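Will a robot ever do my washing up?

26 Feb 2020

My sister-in-law Zuzanna asked me over Sunday lunch when I was going to stop reading about robots and empty the dishwasher. Fair question. I emptied the dishwasher. Then I went home and read about robots until past midnight, so here we are.

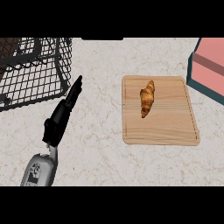
One croissant, one board

I keep coming back to that croissant. It's sitting on a chopping board on a simulated marble worktop, with a wire basket over to the left and a gripper hanging above the bare marble in between. If you asked a six-year-old to put the croissant in the basket you'd have finished asking about when they'd finished doing it (or eaten it, more likely). For a robot arm it's a proper day's work.

Think about what a croissant is like to pick up. It's curved, it's ridged, and one end is fatter than the other. Squeeze too hard and you've got flakes from here to the back door. Squeeze too gently and it drops. And then there's the basket, which is all thin wires with gaps you can see straight through, and I gather see-through things with lots of holes are a real pain for a camera trying to work out how far away something is.

In a simulator it costs nothing to get this wrong, of course. You can drop the same croissant 300 times before breakfast and there's never a crumb to sweep up. What I'd love to know is how much of that practice survives when the pastry is real and has gone a bit soft in the bag. My guess is less than the keen people think and more than the grumpy people think.

What they say at the bakery

I used to do Saturdays at a bakery called Mazurek, years back, and I still pop in. In December I asked Roman, who runs the early shift, whether he'd have an arm on the packing bench. He laughed for quite a long time. They box up to 300 pastries before the shop opens and he reckons a good packer does it without looking, while also arguing about football.

But then he got thoughtful and said he'd have one tomorrow for the trays. Same tray, same rack, same height, all morning long – and it's the trays that do people's backs in. I thought that was a very good answer. The dull jobs with the same shape every time are nearly there, if you've got the money and the floor space. It's the odd-shaped squashy ones that are holding out.

Kitchens are worse

A shop floor at least stays put. My kitchen has a drawer you have to hip-bump, a tap that only I understand, and a worktop that gets covered in post by Thursday. Edmund next door times himself clearing up after tea (11 minutes, he's very proud) and I honestly can't picture a machine managing his kitchen in under an afternoon, never mind mine.

I'd settle for one chore. If somebody sold me an arm that could take things off a board and put them where they live, and do nothing else at all, I'd make room for it next to the kettle. It could take 30 goes at each item for all I care, as long as I was in the other room with a book!

Zuzanna says I should get a bigger dishwasher. Next time I'm going to have a go at laundry, and why socks are so much harder than towels, so if you've read anything good on folding do leave it in the comments.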